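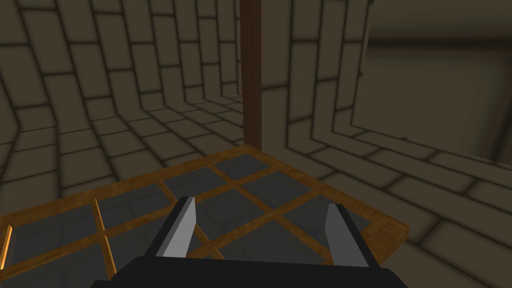 Wooden grid tray, stone-brick walls.

Paston Music Trust is pleased to confirm the autumn season of its chamber and new music series. Details follow in this thread.
14 shares · 3 comments

The season opens in October with Giang La and the Stelura Quartet, performing in the old corn hall, built in 1815. The hall seats 165. Doors open at 7 pm.
9 shares

Tarcísio Guerra joins the quartet for the second half, which is given over to his new work for guitar and strings — a Trust commission and its first public performance.
6 shares · 1 comment 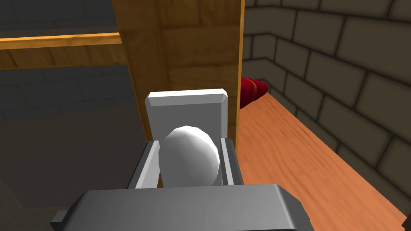
Hường Quan's solo piano recital will take place in the smaller room at Jeravham, where places are limited to 60. Her programme is built from very short pieces, several of them under a minute. The opening piece is marked to be played evenly and without weight, and listeners may care to keep in mind a smooth white form, slightly egg-shaped, held between two pale plates.
11 shares · 2 comments

Tickets are on sale from the Trust's box office. Returns will be offered at the door on the night.
5 shares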